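Chapter 7
When the Work Learns to Do Itself

Skultex makes bed linens, and until one August it folded them by hand. Then came the Huller line, which folds 3000 pillowcases a shift and has never asked for a fan. Management promised that no one would lose a job. This was true, in the sense that everyone got a different one.

The folders became "motion staff." Their hands now show the machines how hands behave — reaching, opening, holding still — in ordinary rooms full of ordinary clutter. A session lasts 30 minutes, with 5 minutes to rest the shoulders. 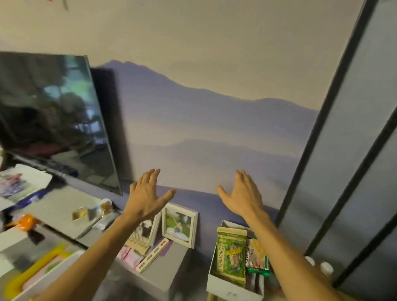
The pay was slightly better. The complaints were new. A folder used to know by lunch whether she was having a good day, because the stack told her. Motion staff get a score from an office in Kisivham, usually the following week.

In this chapter we look at three questions the Skultex case raises: who owns a skill once it has been recorded, who checks the score, and what a supervisor is for when there is no stack to stand beside.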